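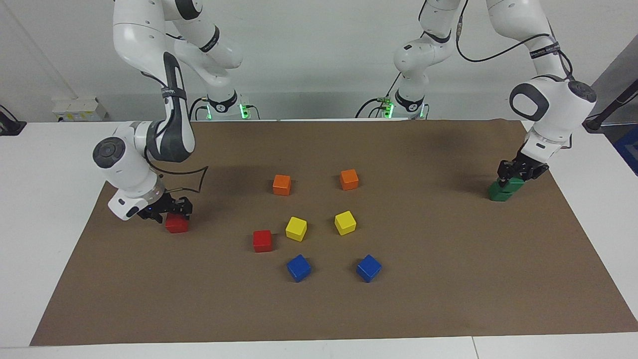 Planning for Two Arms: Notes for the Speaker
Session for lab managers, speaker Chia-jung Tsao, 30 minutes with questions

Slide 1. Opening
Good afternoon. I am responsible for the equipment plan at Bristeck. My subject is how we bought a two-arm station, and which costs we did not write down the first time. I will speak slowly. Please stop me if a word is not clear.

Slide 2. The first request
Our first request had one line: two arms. Si-eun Pyo from purchasing sent it back on the same day. She asked where the grippers were, and who pays for the table. She was right to ask. An arm without a gripper cannot pick up even a small cube, and in our quote the grippers were a separate item.
(Wait here. Usually somebody wants to tell their own story.)

Slide 3. What belongs in the budget
Arms and bases. Grippers, one for each arm, and spare fingers. A table that does not move when both arms move. Power and cables, with enough length for the full reach. Mats and small objects for practice. The mat and colored cubes were the cheapest line in our plan, and we use them every day.
Say clearly: put the cheap things in the same request. Our second request, only for mats and cubes, needed the same signatures as the first.

Slide 4. Hours of people
We planned 690 hours for setup and training in the first year. We used 1397. Show both numbers and leave them on the screen.
Most of the difference was calibration after we moved the station to another room. Ok-hee Chae kept the time sheet, so I can answer questions about it.

Slide 5. Comparing the offers
We had offers from Cararine and Fetow. The prices for the arms were close. The service contracts were very different. One included visits to our site, the other asked us to ship the arm back. Ask how long you will be without the arm, and ask for the answer in writing.
(Do not say which company we chose. If they ask, I can tell them after the session.)

Slide 6. If the money is enough for one arm
Buy the table for two anyway. Leave the space and the power outlet for the second base. Chiamwat's group did it this way and added their second arm in October without a new table.

Slide 7. Questions
The budget sheet is with Su-bin Ma at the back of the room. Take a paper copy before you leave.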